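Tuning Gripper Force on a Two-Arm Bench Build

With both arms homed and the wrist cameras streaming, you can set the grip limits. On the Skulcombe controller these are under Motion, then Fingers. The default limit of 106 is fine for blocks but too high for hollow plastic, so drop it to 12 on both arms and work up.

Put a mix of toy food within reach. Different shapes matter more than different colors. Open the fingers fully, bring one arm down over a single piece, and close at slow speed.

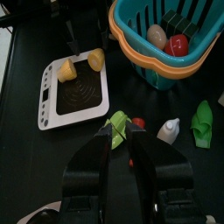 Raise the limit by 2 each time the piece slips. When it holds through a lift and a quarter turn of the wrist, write the number down and go on to the next shape. Eggs and other rounded pieces took me the longest. If a finger skates off, lower the arm a little before you add force.

Save the profile before you switch arms. The Mittal firmware drops unsaved limits on a mode change, and I lost an evening to that in May.

Next, check clearance. Park both arms above the tallest item on the table and jog each one slowly toward the middle. Set the soft stops before the brackets can touch. Leave slack in the cables at full reach.
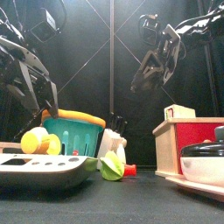 Both arms above the table, with the teal basket on the left and the wooden cabinet on the right.

Run the pick routine at half speed first. My finger pads are rated for 2,000 cycles, so I log each run and check them for wear at the end of the day.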